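Zandonside Home & Family Boards > Play Corner > Toy food: keep it or toss it?

Posted by mudroom_mel, Tuesday, November 30, 2021
Print this thread | E-mail this thread

mudroom_mel wrote:
OK so we are clearing out the play kitchen before the holidays and I've hit a wall with the fake vegetables. My youngest is six and barely looks at them, but the second I put the bin by the door she wants the carrot back. I weeded out anything cracked or chewed and I still have a full tub. Do you all keep toy food past preschool? And what do you wash it with? Ours has that gray film from living on the floor of the car all July.

gravelpit65 wrote:
Toss it. We kept ours "for the cousins" and the cousins never came. I sold a whole grocery bag of it at a yard sale for a couple bucks and felt ten pounds lighter.

pancakewind wrote:
Noooo don't toss it!! Ours are nine and seven and the toy food comes out every single week, just not for kitchen anymore. It's been treasure, it's been cargo, it's been the audience for a puppet show. The shiny hard ones (carrot, peppers) wipe down great with dish soap and a soft toothbrush, get right into the creases. I would not put them in the dishwasher. I did that with a Genico eggplant and it came out looking like a raisin.

halfacre wrote:
Disagree on the dishwasher! Top rack, no heated dry, I've done it for years with no casualties. Maybe the Genico stuff is thinner than what we've got.

pancakewind wrote:
Maybe! I'm still mad about the eggplant though.

tinroof_58 wrote:
My problem with the realistic ones is the leaves. The carrot tops shed little bits of green everywhere and then the dog finds them. I ended up pulling the tops off ours, and my son cried and told me it was bald. The plain wooden kind from Jesteo have held up better for us, but they're almost double the price and he likes them half as much, so who knows.

mudroom_mel wrote:
Bald carrot!! I'm keeping the leaves on ours, I couldn't take the grief.

gravelpit65 wrote:
You're going to be stepping on that chili pepper in the dark until 2035. Just saying.

pancakewind wrote:
Mel, one thing that helped here was getting it off the floor completely. I put out just a few pieces at a time on a plain white table, the rest stays up in the closet, and I swap them when interest drops. A short menu gets way more play than the full tub ever did. A carrot, a yellow pepper and a red chili is plenty! 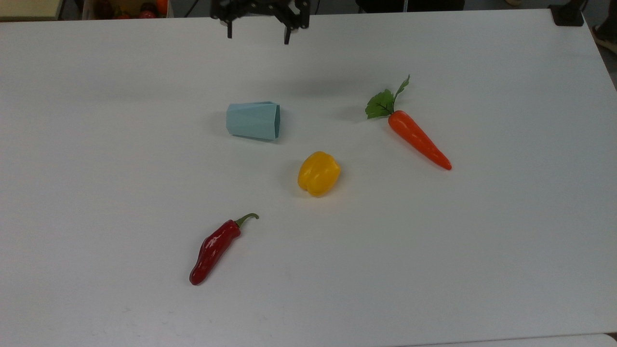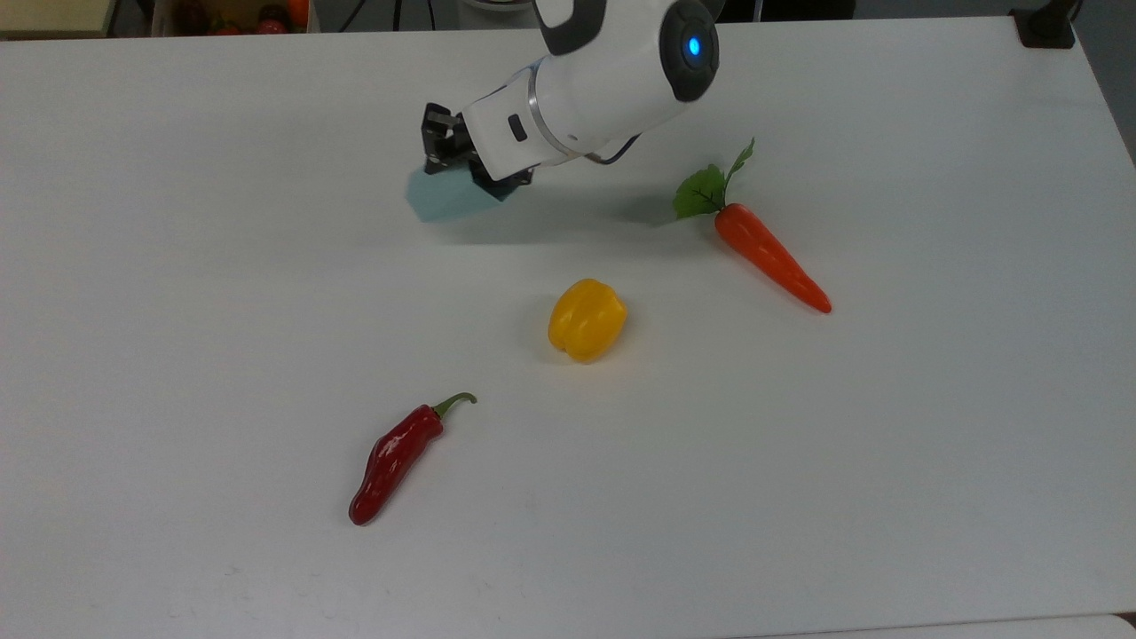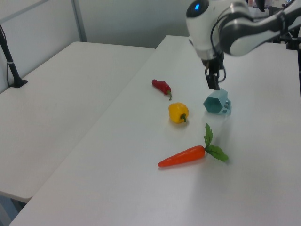
The swapping part matters more than which pieces you pick, I think. I used to dump the whole tub out and they'd stir it around for two minutes and wander off. Now they sort by color, or line things up and "sell" them to me at terrible prices (I was charged 815 dollars for a pepper on Sunday, no coupons accepted). Also a white surface shows every scuff, so I keep a damp rag nearby and don't sweat it.

halfacre wrote:
We rotate too, but by season, so it's squash and apples right now. I can't manage it weekly, I'd forget where I put the other bin.

tinroof_58 wrote:
Does anybody know if the Goh storage tubs with the divided trays are any good? I want something where the peppers don't end up under the train track.

gravelpit65 wrote:
Had one. The lid split the first winter in the garage. Get a plain bin with a snap handle and put the savings toward shoes with thick soles.

mudroom_mel wrote:
Alright, I'm keeping one shoebox worth and the rest goes to the church nursery. Toothbrush and dish soap tonight. She's already told me the carrot is not going in the shoebox, it sleeps in her room now.

Contact the moderators | Copyright 2021 Zandonside Home & Family Boards | Back to top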